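Workspace rules for cloth handling, revision 4

I rewrote our bench rules in January after Seema Shakya pointed out that the old version had grown to eleven pages and that operators were reading the first one. The new version fits on a single sheet. These are notes on the parts that changed, mostly for people running similar cells who have asked what we settled on.

Scope

The rules cover recorded runs in which an arm moves towels or other flat cloth between containers. They do not cover machine safety. Guarding, stops and speed limits live in a separate document that Jairo Lozano maintains, and nothing on the sheet overrides it.

Surface

Use a dark, matte, textured mat. Glossy tabletops gave us reflections that the segmentation step read as cloth edges. Seams in the mat are allowed if they lie flat. Lint gets removed at the start of each shift and again after any new batch of towels, which shed badly for the first few cycles.

Containers

Containers go to the sides and the middle stays clear. The old rule gave positions in millimeters from the mat corner, and in 400 audited runs the most common fault was a container placed correctly against a mat that had itself shifted. We now reference the arm base.

A lid is either fully seated or off the table. Half-open lids are not a valid start state. If a container is only there as an obstacle, log it as one.

Cloth in the air

A lifted towel is longer than the planner thinks it is. The grasp point is known, but the lowest corner is not, and that corner is what catches on a rim. The sheet now requires clearance to be judged from the lowest hanging point. Lateral travel starts only when that point is off the mat, and a towel still swinging must not be carried over a rim.

Run 791 is the one I use when training new operators. The lower corner of the brown towel hangs just above the mat, between the basket and the lidded container, and that corner is the point to measure from.

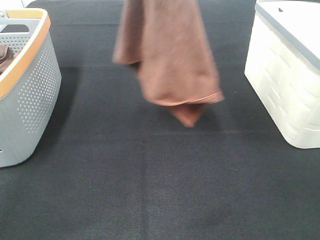
Logging

Every run gets a result code, including aborted ones. Anju Kushwaha found that aborted runs were being deleted to save disk space, which made our success rate look better than it was. Retention is now 2000 runs per cell, oldest removed first, regardless of outcome.

Free-text comments are optional. If a person touches the cloth during a run, the intervention flag is mandatory.

Still open: whether damp towels need their own clearance value. Lino Pellegrini has the test plan and we start on Monday.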